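Magnetic ring cases — do you leave yours on all the time?

fotis_v
Started in May, last reply 9:14 pm

I finally gave in and joined the magnet crowd, and I have questions for anyone who has lived with one of these longer than I have. 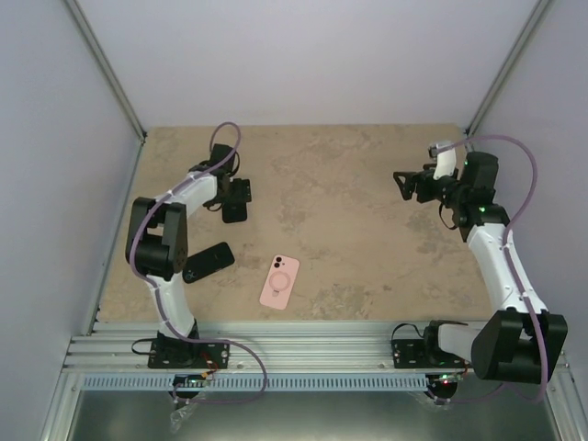 My main worry is the ring on the back of the case. I'm a face-down person, always have been (my mother taught me it was rude to let a phone light up at the table, and it stuck), so the ring is what I look at all day. I like it fine. What I can't decide is whether the little tab helps or just collects pocket fuzz. I bought a Murnen case in pink because it's the one color I can find at the bottom of a bag, and I love it, but I'd hate to wear out the magnet by popping it on and off the car mount.

Fotis Vasilakis

drorum_fan
Welcome, Fotis! I've had the Drorum version for 3 years and the magnet still grabs like it did when I opened the box. The fuzz is real, though. A dry toothbrush once a week and you're done.

stergiou_c
Going to disagree a little on face down. I ran my old phone that way on a stone counter and ended up with a fine scratch right across the glass, from one grain of sand I think. If your case has a raised lip you're probably OK, but run a fingernail around the edge and check. Mine was nearly flush and I never noticed until it was too late. I keep mine face up now and just turn on do not disturb, and my wife says I'm no less rude than before.
— Charalambos

kettle226
Face up scratches the cameras instead! Pick your poison. I'd much rather pay for a screen protector than a lens, and I've paid for both.

drorum_fan
Kettle, what are you setting it down on, gravel?

kettle226
A perfectly nice kitchen table, thank you. With toddlers.

fotis_v
Thank you all, this is lovely. Charalambos, I did the fingernail test and there is a lip, a small one, so I'm staying face down for now. Next question — would you go pink again for a second phone, or plain black? Black looks sharp but I lose it on the couch every single evening.

stergiou_c
Black, and put a sticker on it. The Flustach ones peel off clean if you warm them with your hand first.

kettle226
Pink. Life is short and couches are deep.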